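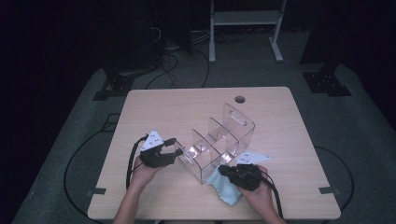 3.2 Cleaning a clear organizer

Of all the small objects in our study of desk upkeep, the clear acrylic organizer was the one our participants talked about most, and I think most fondly too. It has slanted compartments, and every divider has two faces to wipe and a narrow corner where dust likes to settle. A soft microfiber cloth does well on the broad outer walls - the corners are another matter, and people had their own ways of folding the cloth to reach them.

Figure 4. A clear organizer and a light-blue microfiber cloth on a table with rounded corners.

Of the 421 diary entries collected through Mahuika, a good many mention light. Shiny edges can make a smudge very hard to find, and Tegan Doolan wrote that she turns her organizer a little at a time until the marks show themselves. Carleen Pirihi prefers to lift hers by the handle in the back panel and hold it up to a window. We coded these habits as "looking" and kept them apart from "wiping," although in the diaries the two run together quite happily, often within the same sentence.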